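Shop > Seating > Stools > Lekota Work Stool

Lekota Work Stool

Last updated: August
Shares: 4 | Comments: 3

The Lekota is a stool. It has a round seat, three legs, a footring, and a screw in the middle that makes it go up and down. If you came looking for lumbar support, a headrest, or a lever with a little picture of a person leaning back on it, we sell a chair called the Zidanley that has all of those, and it costs what you'd expect.

We've been making the Lekota at Nasoson since before we had a proper sign. Gerrit Shabalala drew the first one on the back of a delivery slip after the seat of his old stool let go during a phone call with the bank. He finished the call from the floor and got the loan. The slip is framed in the front office, hung slightly crooked, and every visitor straightens it.

The seat

Solid beech, dished by hand, oiled and left alone. People ask whether it comes padded. It doesn't, and after a week or so most of them quit asking. The dish is deeper at the back than at the front, so there's a right way to sit on it even though the thing is round. You'll find it by shuffling. If you spin all the way around looking for it, you've gone past.

The oil finish will pick up a shine where you sit and stay dull where you don't. Within a year you'll own a fairly exact portrait of yourself from an angle you seldom see. Customers who can't live with this may sand it back and start over. We'll send the oil free if you pay the postage.

The screw

Steel, coarse thread, greased at the factory. Turn the seat clockwise to go down and counterclockwise to go up. It takes a while. A gas cylinder would be faster, and a gas cylinder would also sink an inch a month until you're doing your paperwork with your chin on the desk. We had gas cylinders on the second version of the Lekota, which we don't list on the website and would prefer you didn't bring up.

There's a stop at the top of the thread so the seat can't come off in your hands. The early ones had no stop. Kamrul Uddin, who builds nearly all of these, added it after his nephew visited the shop on a Sunday.

A collar locks the height once you've settled on it. Finger tight is enough. If you use a wrench on it, you'll need the wrench forever after, and you'll lose the wrench.

The legs

Three of them, steel tube, powder coated. A stool with three legs can't rock, whatever the floor is up to. This is simple geometry and we take no credit for it. A stool with four legs is steadier if you lean way over to one side, and several people have written to tell us so, one of them in verse. Our suggestion is to stand up and walk over to whatever you're reaching for.

The feet are rubber caps that push on over the tube. They wear out before anything else does. Replacements come in sets of 3, and we put one set in the box, taped under the seat where you won't find it until you move.

Colors are black, gray, and a green we call Skekska. The green was a mixing error at the coating shop. We took the batch at a discount, sold all of it, and have since paid full price to have the error repeated.

The footring

Fixed to the legs, bare steel on top where your shoes go. We used to coat the whole ring, and everyone wore the coating off in the same two places, so now we leave it off and call it a feature. It will rust a little if you come in out of the rain and park your boots on it. Wipe it with an oily rag when you think of it. Gerrit has never thought of it and his is fine, if brown.

Where it goes

At a bench, mostly. The Lekota is sized for work surfaces that come up to your hip or a bit higher, and it's at its best in jobs where you sit for ten minutes, get up, swear, and sit back down. Jewelers buy it. So do guitar repair people, model railroad people, and a dentist who ordered two and has declined to say what for.

It's a poor match for a dining table. You'll be too high, your guests will be too low, and it will feel like a hearing. It also makes a bad bar stool, though for that one we hold the bar responsible. 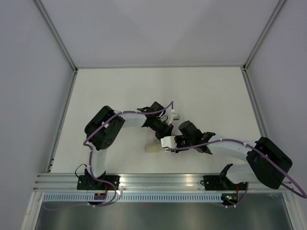

Measure before you order. Go from the floor to the underside of your bench, since that's what your knees will meet, and leave room for a hand laid flat and then some on top of your thigh. We get more returns over this than over everything else put together, and the letter nearly always says the stool is too tall when the trouble is a drawer. If you have a drawer, measure to the bottom of the drawer. If you didn't remember you had a drawer, go look.

Two height ranges are available, Standard and Tall. They share a seat and a screw, and the Tall has longer legs with the footring set higher to match. You can't turn one into the other. A man did try, with a hacksaw and considerable optimism, and he was kind enough to mail us the result. Kamrul uses it to reach the low shelf.

Assembly

Bolt the legs to the hub. Drop the ring on and tighten the clamps. Grease is already on the screw, so wear something you don't love. Thread the seat in straight; if it fights you, back it out and try again, because it's crooked and forcing it will keep it crooked. The hex key in the box fits every bolt on the stool and nothing else in your house.

Care

Oil the seat when it looks dry. Check the leg bolts after the first month, then whenever it starts to creak. Don't stand on it. We print that on the label under the seat, where it can be read only by somebody who isn't standing on it.

Guarantee

Steel parts are covered for as long as you own the stool. The seat is covered against splitting. The rubber feet are covered until you get it home.

Send repairs to the shop with a note saying what's wrong. "It's broken" is a note, but Kamrul would like a little more to go on. Seats come back in the same box they went out in, so please don't ship us one in a pillowcase.

Spare parts: seat, screw, collar, footring clamps, rubber feet, hex key. Legs are sold singly. Tell us the color and whether yours is the Standard or the Tall.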